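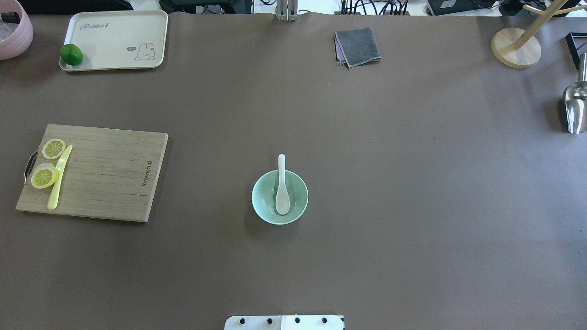 Caoimhe Moynihan asked, on reading the October report, whether any of this would save a person a single minute in a working kitchen. At present it would not. A person clears and resets the table faster, and still has to stand by when the arm does it.

Progress at Cistville since then is as follows. We have logged 865 attempts across 20 chores, most of them small: moving a spoon to or from a bowl, folding a cloth, shifting fruit between a tray and a board. Rigid items are now handled well enough to be left out of the daily checks. Cloth is still poor – the first fold is usually fair and the second rarely is.

The Pullow shop-floor trial covered shelf facing only. It ran for 30 days and was stopped 3 times, each time for a dropped item. Tierney have agreed to a second run once the grip settings are changed.

Spending is within budget apart from spare parts, where we ask to move the unspent Drulberg travel money across. Slicing with a real blade stays outside this phase. We would like a decision on both points before the next instalment.

Last updated: 2023-03-10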